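Sourdough starter went flat after moving house, start over or keep feeding?

Posted by Tegan Rakena in Bread and Baking

Moved from Avcombe to Partington in November and my starter has not been the same. Used to double by lunch. Now it gets a few bubbles, smells like nail polish remover, and there's gray water on top by evening. Same flour, same jar. Only thing different is the water and the kitchen, which is freezing in the mornings.

Feeding once a day, 100 grams of flour and the same of water, dumping most of it first. Been at it 11 days. Do I toss it? I've had it 8 years and would realy rather not. Also need bread for a school thing at the end of the month so if the anser is start over, tell me now.

Keith Mahuika
Don't toss it. The smell means hungry. The gray water is hooch, pour it off or stir it in, doesn't matter.

You don't say how much old starter you keep back. If it's a tiny scrape in a cold kitchen then one day isn't long enough for it to get going before you dilute it again. Keep more back. Try equal parts starter, flour, water and put it somewhere warm. Top of the fridge, oven with just the light on (put a note on the oven door, I have baked a jar). Once it's rising again go to every 12 hours.

A spoon of rye or whole wheat in each feed helps a lot. Doesn't need to be fancy, I use Cikmont stone ground because the store on my corner has it.

Water could be part of it. Some towns put more chlorine in. Leave a jug out overnight. If they use chloramine that won't do it and you need a filter, or buy a bottle of spring water and try that for a few days before spending money.

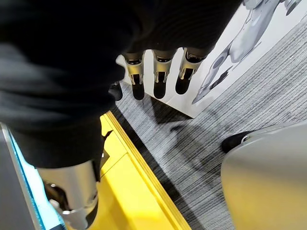

Brodie Maihi disagrees on the water, says city water never did a thing to any starter and it's all temperature. Could be. Cheap to rule out though.

One more thing, mark the jar with a rubber band at the level right after feeding. You may be missing the rise. Mine goes up and falls back while I'm asleep and looks dead by breakfast.

Mei-kuen Tseng
just buy yeast for the school thing. nobody at a bake sale can tell

Shota Nakajima
Agree with Keith mostly. Would add, make it thicker. Wet starter in a cold room just separates. Less water, so it's like stiff dough, and it'll hold its shape and you can see what it's doing. Took mine more than a week to come back after a winter move so don't panic if nothing happens the first few days.

And before you mess with it any further dry some. Smear it thin on parchment, let it go crisp, crumble it into a bag. Keeps for ages. Then if this batch dies you still have the old one.

If you see pink or orange streaks or fuzz, then yes toss it, jar and all. Otherwise keep feeding.

Tegan Rakena
Thank you all. I was keeping back maybe a teaspoon, so that's probably it. Jar is in the oven with the light on, note on the door. Will get rye tomorrow.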